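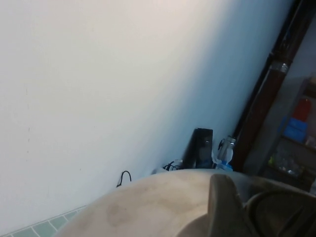

Ondolham Community Workshop – Rooms & Upkeep Team

How to clean up a stained stool or small table top (and the wall corner behind it)
Posted 15 January 2019

Quick one because people keep asking. Beige round tops, pale walls, tile floor, everything shows. Gray-brown stains, cloudy smudges, dust. Most of it shifts. Some won't.

Time needed: a lunch break, plus drying.

What you need
Bucket of warm water
Dish soap, plain kind
2 microfiber cloths, one for wet and one for dry
Baking soda
Old toothbrush
Melamine sponge (the white kind)
Pencil eraser for the wall

Skenell cleaner is fine if there's a bottle on the shelf in Room 267. Don't buy more just for this.

Step 1. Clear the corner
Bottles, boxes, chargers, anything stood along the wall. Unplug first, then coil the cables and put them somewhere dry. Not on the floor. Anything with a plug goes well away from the bucket please. Bottles with the lid missing go in the recycling, otherwise they tip and you start again.

Step 2. Dust, dry
Dry cloth over the whole top, and go right round the rim. Skip this and you just make mud. Shake the cloth outside.

Step 3. Soap
Small squirt in the bucket. Wring the cloth out hard, should be damp, not dripping. Wipe from the middle outwards. Rinse cloth, go again. Two passes usually does for the smudges.

Step 4. The stains
Baking soda and a little water, mix till it's like toothpaste. Dab on the dark patches, leave it while you do the wall. Then rub in small circles with the toothbrush and wipe off. Test a spot on the underside first!! Some tops are painted and the paint goes dull.

Still there? Melamine sponge, very light. Press hard and you'll have a shiny patch that looks worse then the stain did.

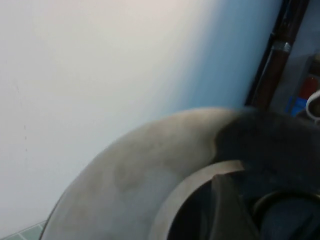
Rims and grooves hold more dirt than the flat part. Run the toothbrush along any edge or ring, then follow with a corner of the damp cloth. Dry straight away so water doesn't sit in there.

Step 5. The wall
Little specks and marks: eraser first, gently. Then a barely damp cloth, no soap unless you need it. Matte paint does not like scrubbing. If the specks run in a line it might be a hairline crack, so leave it alone and put it on the repairs sheet. Touch-up paint is Grestow code 1091, next batch comes in March. Dont use the hallway tin, it's a different white.

Step 6. Floor
Sweep where the tile meets the wall. Mop. Toothbrush on the grout if you have the energy.

Step 7. Put it back
Wait till the top is dry to the touch, then leave a hand's width between it and the wall. Cables behind, not looped over the edge.

Stain didn't budge? Leave it. Sanding and repainting is on the Vasić refinishing page, different job, needs a mask and the back yard.

Cloths go in the wash bag, not back in the cupboard wet.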